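Week 4 handout: Evaluating a hand-held gripper kit for demonstration capture

Reading for the tutorial: the Kornine kit manual, sections 2 to 5, and the Pirihi service agreement on the unit page.

1. Purpose

The Kornine kit is sold as a hand-held gripper with a camera mounted behind the fingers. An operator carries it through a task by hand, and the recording is later used to train a policy for an arm fitted with a matching gripper. The supplier also offers Pirihi, a hosted service that takes the raw recordings and returns trajectories. This week we treat both as a purchasing question. Assume a small laboratory with one arm, one bench and no full-time technician.

2. What is in the offer

The base kit costs $1380. A second pair of fingers with pads fitted is included. The Pirihi licence is $661 per year for one site and covers up to 3000 processed recordings. Unused recordings do not carry over. The arm-side adapter is quoted separately, and the quote should be requested before any comparison is made with the Fodero kit, which includes its adapter in the list price.

Students often compare the two base prices and stop there. For the assignment, work out cost per usable recording over two years. A recording is usable if the trajectory is complete and the fingers stay in view from start to finish.

3. Fingers and pads

Each finger is a rigid block with a pad on its inner face. The pad is a wear part. Its friction changes as the surface picks up dust and as the edges chip, and a policy trained on recordings made with new pads may grip differently when the arm carries old ones. The manual gives no replacement interval. Our recommendation is to inspect the pads at the start of each session and to log their condition with the recordings.

Check three things: debris on the contact face, damage along the lower edge, and any difference between the left and right pads. Debris can be lifted with low-tack tape. Do not use solvent on the pads. 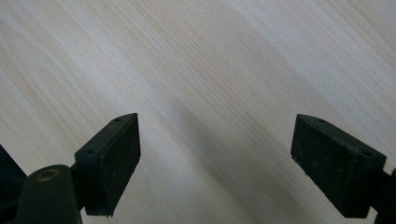

Alignment is checked with the fingers open and again with them closed. In the open position the tips should sit level with each other. In the closed position the pads should meet along their full length. A gap at one end points to a loose finger mount and should be corrected before recording, as the software has no means of detecting it.

4. Camera view and lighting

The camera moves with the gripper, so the fingers hold a near-constant place in the view while the bench moves behind them. Two consequences follow. First, the tracker depends on surface detail in the background. Plain benchtops with fine, repeating grain give it little to work with, and Mendance, the tracking module inside Pirihi, is known to drift on them. Secondly, the tool casts its own shadow into the work area. Under diffuse light the shadow has soft edges and is mostly harmless. Under a single hard lamp it produces a moving edge that the tracker may treat as a fixed feature.

Place printed markers on the bench if the tracking error exceeds the limit in section 5 of the manual – the colour of the marker stock is unimportant provided it is matte.

5. Service terms

Failed recordings count towards the annual limit unless the fault lies with the server. Raw files are kept until the end of the licence year, then deleted. Export is available in an open format, but the calibration file must be downloaded separately.

6. For the tutorial

Bring a one-page costing, a pad inspection log laid out for your own bench, and a short note on whether the Pirihi licence is justified for a laboratory that could run its own tracking. State your assumptions about failed recordings. Costings that leave out the adapter will be returned for revision.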